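Minutes, gripper kit review, 9 April 2018
Taken by Zinhle Van der Merwe

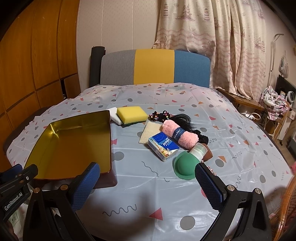

So, second meeting on whether we keep the hand-held gripper kit past the trial. Kagiso Du Plessis chaired, I wrote, and Coetzee from the Drustholm office joined by phone (the line dropped twice, so if I've missed something of his, tell me and I'll fix it).

Minutes of the last meeting were accepted. Kagiso wanted "rental" changed to "trial" in item 2 and I've done that.

1. How it's going
I gave the report, as I've had the thing in my hand more than anyone. We've been working on tabletop tidying with ordinary household stuff - sponges, a washcloth, a pack of Tempo tissues, a rolled towel, hair ties, a little travel bottle. We have 449 recordings we're happy with and 92 we threw out. Most of the bad ones were mine from the first days, when I kept squeezing too early!

I like the grip pads a lot. The texture helps with soft things and I'd hate to go back to smooth ones. Coetzee asked about the tissues and I said they're fine if you come in from the long side and awful if you don't. The suction cup is still the one I grumble about, as it's squat and the flange gives you so little to get hold of.

Kagiso asked if the shiny plastic tablecloth was a problem. I don't know. He'd like the same set of tasks repeated on a plain cloth so we can compare, and I said yes before thinking about how long that takes.

2. Comfort
My wrist gets tired after 22 minutes or so of steady work. Kagiso lasts longer but he rests his elbow on the table, and I'm not sure that should count. We agreed to swap over more often and write the swaps in the log.

3. Price
Burkis has quoted us 999 dollars for the kit with a spare set of pads. Coetzee thought that was fair. Kagiso thought it was fair if the support calls are included, and the quote doesn't say. We also have the Trundent offer, cheaper per month, but you're tied in until July and the pads are extra. We went back and forth on this for a good while and I stopped writing for part of it, sorry.

Agreed to stay with Burkis for now and ask the support question before anyone signs.

4. To do
Kagiso - write to Burkis about support calls and how long spare pads take to arrive.
Me - plain cloth set, same objects, same order.
Coetzee - read the Trundent contract properly and send us the bit about ending early.

5. Anything else
Coetzee would like folding added to the task list. I said one washcloth fold, to start with, and we'll see. Kagiso asked that finished recordings get named the same day, and he was looking at me.

Next meeting once Burkis has answered.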